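26th May
Notebook, bench 2 – Nidix open day

Doors from ten, last group gone by four. Bullach sent two groups and Cabrera one, plus the usual walk-ins from the corridor. I ran the bench for most of it, so this is mainly what I remember and what I scribbled on the back of the sign-in sheet.

Set-up was the granular demo: metal bowl filled close to the rim, arm behind a taped line on the floor. Target portion 300 g for the first sessions. I left the speed at 40 per cent all day. Faster looks better, but people lean over the tape and I didn't want to be watching them and the arm at once.

Homed the arm and ran the finger check before each group. Closed position first, tips should meet with only a thin seam down the middle. I did this with visitors standing there and it went down better than expected. A few of them wanted to see it again.

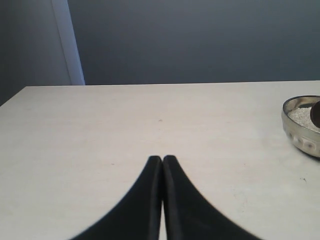
Why do the finger check again for every group when the arm hasn't been switched off?
Visitors get to try the jog pendant between sessions, and a small knock on the table is enough to shift the closed position. It takes a minute and it has caught one bad offset before.

First Bullach group was mostly production people. They asked about cycle time and cleaning, and hardly anything about the software. Second group wanted to know what happens when the bowl gets low. I said the approach height is still typed in by hand. Need a better answer than that by July.

The Cabrera lot brought their own kitchen scale and asked if they could weigh a portion themselves. Fine by me. It came out at 334 g against the 300 g target. Ours had read lower, so one of the two scales is off and I haven't worked out which. Check ours against the reference weights before anyone quotes a figure.

Bench was laid out again for the later sessions with the bowl, the white tray beside it and the small steel cup in front. Gripper parks up and to the right, well clear of everything, which gives people a proper look at the table while I talk.

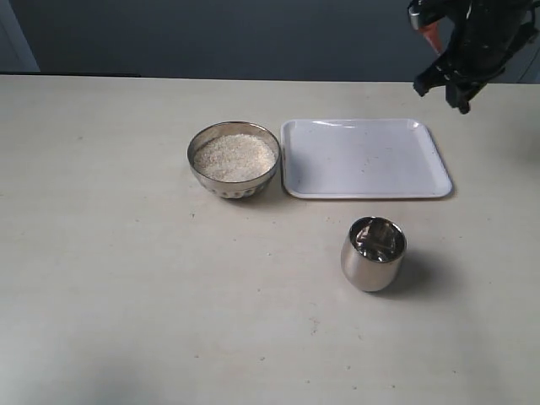 I kept the talk short after lunch and let them ask things. Most common question by a long way was whether it could do wet food. Told them we haven't tried it on this bench.

Zenik controller threw one comms warning early in the afternoon, cleared on restart – same code as last month. Log saved in the shared folder under open day.

To do:
Reference weights on our scale
Send Bullach the cleaning notes
New tape for the floor line, the old stuff is lifting at the corner
Wipe the table down properly
Ask Cabrera which scale they use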